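圆筒与接缝：Lalalport 杂物图集

首页 > 图集 > 日用品 > 圆筒类

更新：2021年4月29日
整理：Tymofii Mykhailiuk

这一页收的是圆筒形的日用品，杯、瓶、罐、灯罩、卷筒都有，年代和来历不统一。共同点是筒身上能找到接缝，或者本该有接缝而被修掉了。图集按入库顺序排，不按材质排，材质分类请看目录页。每件东西下面写一两句，尺寸量过的写尺寸，没量过的空着。

编号沿用旧登记簿，中间有跳号，跳掉的是已经退还或者重复登记的。登记簿原来的写法有“筒”“桶”“罐”三种，录入时没有统一，搜索时三个字都试一下。

圆-01 茶叶筒
马口铁，竖缝在背面，缝上的漆先掉。盖子是后配的，颜色比筒身深一号，盖上去有点紧。原来的内盖没有了。

圆-02 铅笔筒
椴木旋制，没有接缝，放在这里作对照。底部有铅笔写的“32”，是当年的标价，单位没写。内壁有石墨印，擦过，没有擦净。

圆-03 面粉罐
搪瓷。接缝在把手下面，被把手的焊脚压住一半，摸得到，看不太清。罐口崩了一小块瓷，露出黑底，位置在正面。不建议再装食品。

圆-05 保温瓶外壳
Groller 的产品，只有外壳，内胆缺。铝皮卷成，搭接处用一排小铆钉，铆钉间距并不均匀，最下面两颗靠得很近。外壳底部凹进去一处，试着从里面顶过，顶不回来，就这样放着。

圆-06 保温瓶外壳
和上一件同型号，来自另一位捐赠人。竖缝改为咬合，没有铆钉。两件并排摆在第二层架子上，看实物的时候可以转到背面对比。

圆-07 灯罩
纸质，两层，胶接。胶已经发黄，接缝成了一条棕色带子。点亮以后缝最明显，所以原主人一直让它朝墙。上口的铁圈松了，展示的时候用棉线扎住。

圆-08 撒粉罐
塑料，注塑件，合模线左右各一条，几乎对称。顶部的孔有几个没有打透。旧登记簿写作“爽身粉”，里面残留的气味更像滑石，暂时按“撒粉”登记。

圆-11 水杯
Skoryk 的一套杯子里剩下的一只。吹制玻璃，模具留下的竖线很淡，用指甲能刮到。杯底中间厚，边上薄，放在平桌上会轻轻晃。

圆-12 笔记本封筒
硬纸卷筒，用来寄图纸。封口的纸带撕过又贴回去，寄件人地址用墨水涂掉了。纸带螺旋向上绕，所以它的接缝是斜的，在这一页里比较少见。

圆-13 漏斗筒
白铁皮，上半段是直筒，下半段收成斜口。直筒和斜口之间用锡焊，焊点粗，像是家里自己做的。竖缝和斜口的缝没有对齐，错开一指宽。

圆-14 淡蓝色圆筒
哑光的粉蓝色，下端往里收成圆弧。筒身有一条细的竖缝，颜色比周围浅，走得略有起伏，从靠近顶端的地方一直下到接近底部。表面有小斑点和浅浅的擦痕，左半边多一些。登记簿上没有写材质，“用途”一栏写了又划掉。

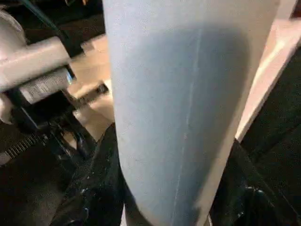

竖着的这条线需要磨掉吗？

看打算怎么用。作为日用品，线不刮手就可以留着，磨了以后磨过的地方和周围的光泽往往不一样，反而更显眼。如果要重新上漆，先用细砂纸顺着线的方向轻推，再横着带几下，擦净粉末后上底漆。搪瓷和带印花的件不要磨，纸件更不用说。收藏用途的一律不动，线的位置和走向是判断做法的依据。

圆-14 的登记过程比较长，补充几句。它和一批厨房用品一起送来，装箱单上只写“蓝，一”。先归在瓶类，后来归到罐类，再后来单独放进圆筒类。送来时没有盖，也没有同色的其他件。问过捐赠人，对方只记得是从亲戚家阁楼上拿下来的，亲戚已经搬走，没有再往下问。有知道出处的，请按页末的办法来信。

颜色也改过一次。旧登记簿写“天蓝”，对色时觉得太亮，改为“粉蓝”。光线不同，看上去差别很大，背光的部分发灰，受光的一侧接近白。以后如果换了光源再对，结果可能还会变，所以目录里只写“淡蓝”。

圆-15 糖罐
陶，注浆成型，合模线修过，釉下还能看到一点凸起。釉色偏绿，罐口无釉的一圈发粉。盖钮断过，用胶粘回，粘得稍歪。

圆-16 糖罐
和上一件是一对，修坯的人显然不是同一个，这只的线基本摸不到。两只重量差得不少，上手就能感觉到。

圆-18 线轴筒
纺织厂用的纸芯，外面套铁皮头。铁皮头上冲了数字 1285，应该是厂里的编号，同批的其他纸芯没有留下来。纸芯受过潮，一头略微发胀，铁皮头套得很死。

圆-19 油漆罐
Istemeck 牌，容量 1000 毫升，标签还在，字迹清楚。罐身竖缝夹锡，缝边有一道干掉的漆，乳白色。盖子撬过很多次，边缘起了波浪。罐内有硬漆底，不开盖展示。

圆-20 油漆罐
同一品牌，小号。竖缝的位置正好压在标签两端的接头上，标签就是按这个位置贴的。大号那只标签贴偏了，缝露在外面。

圆-22 针筒盒
黄铜，细长，两节对插。上节有缝，下节是拉伸件，没有缝，两节应该不是同一时期做的。插合的地方磨得很亮。里面有三根针，锈在一起，没有分开。

圆-23 伞筒
藤编外套，铁皮内筒。内筒的缝漏过水，有人用沥青补了，补得很厚，沥青在底部流成一摊后凝住。藤条断了几处，断头用细绳缠着。高度超过架子，放在门边。

圆-25 饼干桶
四色印铁，图案在接缝处对不上，一只鹅的脖子差了一截。这种错位在同类桶上常见，印刷时留的搭边不够。底部有压印，磨平了，读不出来。

圆-26 胶卷罐
铝，旋盖。冲压件，没有竖缝，盖内侧贴了一小条白胶布，胶布上写着“九月”。罐里没有胶卷，装的是纽扣，纽扣另行登记在小件页。

圆-27 花盆套
铁皮，漆成白色后又漆成黄色，黄漆下面透出白。竖缝两侧各有一排压出来的圆点，看起来是装饰，也起加固作用。底沿有水锈。

圆-29 擀面杖收纳筒
布面硬纸，手工缝合，缝线是红的，针脚前半段密，后半段稀。原来配的擀面杖没有一起送来。布面有油渍，清洗会伤到里面的纸，只做了除尘。

圆-30 烟囱接管
镀锌铁皮，一端带皱边，用来插进下一节。咬缝做得很平整，是这一页里做工较好的一条缝。没有使用过的痕迹，内壁干净。

圆-31 望远镜皮套
硬皮，圆筒形，侧缝用双线。提带断了一头，断口旧。盖子的搭扣是换过的，颜色偏金，和其他金属件不搭配。皮面只上过一次油，上油之后颜色变深，没有再继续。

关于接缝的几种写法

目录里用到的词不多，列在这里，免得来信时说的不是一回事。

搭接：两边叠在一起，焊、铆或者胶粘。外面能看到一条边，摸上去有台阶。保温瓶外壳的前一件属于这种。

咬合：两边折过来互相钩住再压平。缝比较宽，两条边平行，多见于铁皮件。

合模线：铸、注塑或者注浆时，模具两半之间留下的线。通常很细，略微凸起，有时一直走到底部。模具用旧了，线会变粗，还会有小段的飞边。

缝合：布、皮、藤用线连起来的，线色和针脚一并登记。

暂不确定：单凭外观看不出做法的，都归到这里，等有了材质结论再改。圆-14 目前写的就是这一项。

量尺寸的办法

直径量上口外沿，口不圆的量最宽和最窄两次，都写。高度从桌面量到最高点，带盖的连盖量，盖子缺失的在后面加“无盖”。下端收窄的件另外量收口处，软尺要贴住表面，不要拉紧。缝的位置以登记签为准，签朝自己，缝在左写左，在右写右。

旧登记簿里有些尺寸用的是英寸，换算后保留整数毫米。换算之前的数字没有删，写在卡片背面。

保管

圆筒件一律立放，不叠套。叠套省地方，但是搪瓷和漆面会互相磨，圆-27 的黄漆就是这样掉了一块。下端收圆、立不稳的，垫软布圈。纸件放在最上层，离地远一些，下层夏天返潮。架子每格留一掌宽的空，方便伸手进去拿，不要捏着上口往外提。

除尘用干的软毛刷，顺着缝刷。铁皮件的缝里容易积灰，积久了会吸潮生锈，刷不出来的用竹签裹一点棉花带出来。不要用湿布擦没有登记材质的件。

看实物

图集里的件都可以预约看，每次看一层架子，时间一小时。请在来信里写编号，写“那个蓝的”“那个大的”我们不好找。需要转动或者翻看底部的，请由在场的人代劳。可以自带尺子，金属尺请换成软尺。圆-07 和圆-12 不出库，只能隔着玻璃看。

来信补充资料的，写明编号、您知道的内容和来源，口述的也可以，注明听谁说的即可。已经收到的补充里，圆-05 和圆-25 各有一条，核对过，会在下次更新时加进去。

更正

圆-08 上次写成“一条合模线”，应为两条，已改。
圆-18 的数字上次漏了末位，已改。
圆-31 上次归在箱包页，移到这里，箱包页的旧编号作废。
第 14 页旧目录里的“圆-24”与圆-25 为同一件，不再使用。

上一页：方盒类
下一页：带把手的容器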